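Oiling a kitchen worktop, one winter on

Dec 12, 2024
4 min read
2 comments

We had the wooden worktop put in last February and I said I would write up how it had gone once it had been through most of a year. It has, so these are my notes. They are mainly about oil.

The worktop is beech, in narrow strips glued side by side, and it came from Jirnano in two lengths. The longer one runs under the window and has the sink in it. It arrived unfinished, which I wanted, although the leaflet gave it two lines and the rest was about returns.

I started with Borkura worktop oil because the shop had it. A 750 ml tin cost more than I had planned to spend, but it goes further than you would think. I put on three coats before fitting and sanded lightly between the first and second. The undersides got two coats. Do the undersides. A board that is sealed on one face and bare on the other will cup, and ours sits above a dishwasher that lets out steam every evening.

The first mistake was putting it on too thick. I poured it on, spread it with a brush and went to bed. In the morning the surface was tacky and it stayed tacky for days. I had to rub it back with white spirit and start that length again. Now I use a folded cotton rag, put on less than looks right, wait twenty minutes and wipe off everything that will come off. The rags get laid flat outside on the wall to dry before they go in the bin, as oily rags can heat up by themselves when bundled.

The second mistake was leaving the end grain by the sink to look after itself. By early summer there was a grey patch the size of a coaster behind the tap. Sanding took most of it out. I went from 120 grit down to 240, always along the strips, and then oiled that end once a week for a month. It has not come back, but I dry behind the tap now, and I didn't before.

I did look at hardwax oil. Pruton make one that several people on the forums like, and it is meant to need less attention. The trouble is patching. With plain oil I can sand a ring out in ten minutes and wipe more on, and after a few days the place is hard to find. I would rather do a small job often.

Colour is the other thing people ask about. Oil warms pale wood up straight away and the strips that looked alike when dry go their separate ways, some honey, some nearly cream.
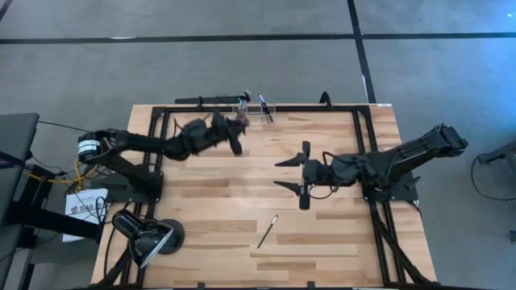
Long strips of pale wood, some lighter, some darker.

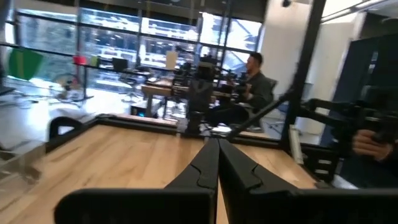 Ivanov commented under my earlier post that oil is a waste of effort near a sink, and that a worktop which gets wet every day should be varnished, with the joint at the tap sealed before anything else is done. On the joint I agree, and mine should have been sealed sooner. Varnish I am less sure of. We had it in the last house and once water got under it at the edge it lifted in flakes, and the whole run had to be stripped.

Costs so far, leaving out the wood: £189 for oil, sanding discs, rags and a second-hand sander, which was most of it. The sander will do the back door too.

The routine has settled down to one thin coat every couple of months and an extra one by the sink when water stops beading. Hot pans go on the trivet – there is one black ring from before that rule. I have left it for now, as it is under the bread bin.

Next job is the short length by the cooker, which needs taking back properly and has a knife mark in it.

14 shares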